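Keeping Bar Soap and Soap Dishes in Good Order 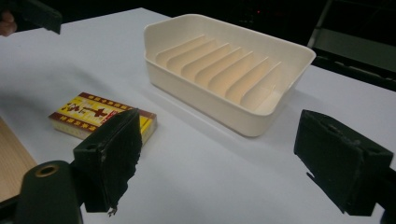 A ridged soap dish in cream plastic, with a matchbox beside it.

This guidance is issued by the Stulport Household Advice Service for tenants, landlords and anyone setting up a first home. It replaces the earlier leaflet on washbasins and should be read together with our pages on limescale and on bathroom ventilation.

Choosing a dish

A bar of soap left standing in water softens from underneath and is used up well before its time. The most useful feature of any dish is therefore a raised floor, whether formed by ridges, studs or a separate grid. Ridges should be high enough to hold the bar clear of the water that collects between them. Very shallow ridges soon fill with residue and cease to serve their purpose.

Dishes with drainage holes are suitable only where the water can run into the basin or bath. Placed on a wooden shelf or a painted windowsill, they will mark the surface within weeks. A closed dish is preferable in such positions, provided that it is emptied daily.

Plastic dishes are light and do not chip the basin when dropped. Glazed pottery is heavier and remains in place, but a cracked glaze holds dirt and the dish should then be replaced. Untreated wood requires regular drying and is not recommended for shared bathrooms.

Routine cleaning

Empty standing water once a day and wipe the rim. Once a week, carry out the following:

1. Remove the bar and set it on its edge to dry.
2. Fill the dish with hot tap water and leave it for 18 minutes.
3. Pass an old toothbrush along the grooves, working in one direction.
4. Rinse, shake off the excess and dry with a cloth.

Boiling water should not be used on plastic, which may warp. Scouring powder scratches the surface, and residue will afterwards cling more readily.

Where limescale has formed, mix 200 ml of white vinegar with an equal quantity of warm water and allow the dish to soak overnight. Vinegar must never be combined with bleach or with any product containing it. Marble and other natural stone dishes should not be treated with vinegar at all. A mild washing-up liquid is sufficient for these.

Making a bar last

New bars benefit from being unwrapped and left in an airing cupboard for some weeks before use. Many households in the Prarham district buy soap in quantity in July and store it among the bed linen until the autumn. Bars stored in this way should be turned occasionally and kept apart from woollens if they are strongly scented.

In a busy bathroom, keep 2 bars in use and alternate them, so that each has time to harden. The dish should stand outside the direct spray of a shower and away from the overflow of the tap.

Remnants

Thin slivers may be pressed on to a new bar when both are wet. Alternatively, collect them in a lidded jar, cover with hot water and stir from time to time. The resulting jelly is suitable for hand washing of socks and dishcloths, and for cleaning paintbrushes used with water-based paint. It should not be put into a washing machine.

A dry sliver will also ease a stiff drawer. Rub it along the runners, open and close the drawer several times, and remove any crumbs with a dry brush. The same treatment may be given to wooden sash windows and to the teeth of a metal zip.

Old dishes

A dish no longer wanted in the bathroom may be used at the kitchen sink for a scouring pad or a nail brush. In the workshop it will hold screws during a repair. Dishes which have held paint, oil or garden chemicals must not be returned to use with soap.

Printed copies of this page may be requested from the Grewal Road office during opening hours. A large-print version is available.

Reader comments

Pidivar: The toothbrush advice is sound, but an interdental brush is better where the ridges are close together. Mine had not been properly clean for years.

hardwater_house: Could the Service confirm whether citric acid may be used in place of vinegar? The smell of vinegar lingers in a small bathroom.

Stulport Household Advice Service: Citric acid is suitable for plastic and sound glazed pottery. Please follow the directions on the packet and rinse well. It should not be used on marble.

top_floor_flat: Soap on the drawer runners worked on my grandmother's chest, which had stuck every winter. I had been using candle wax, and that picks up a great deal of fluff.

Contact us | © Stulport Household Advice Service | Page last reviewed 30 March 2018 | Back to top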